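How I get my tech news into one daily email

I used to keep 80 tabs open — no joke. Now everything lands in one Buline digest at breakfast.

Step 1: Pick your sources
I started with 11 startup blogs and the Nokska funding feed. Go small!

Step 2: Set a filter
Mute words you're sick of. I muted "metaverse" in December and my digest shrank by half (bliss).

Step 3: Choose a send time
Mine's 7 a.m., under Settings, then Delivery.

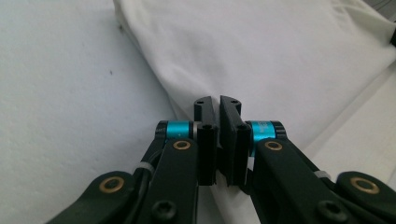
Step 4: Send a test
Hit Preview and check your spam folder too.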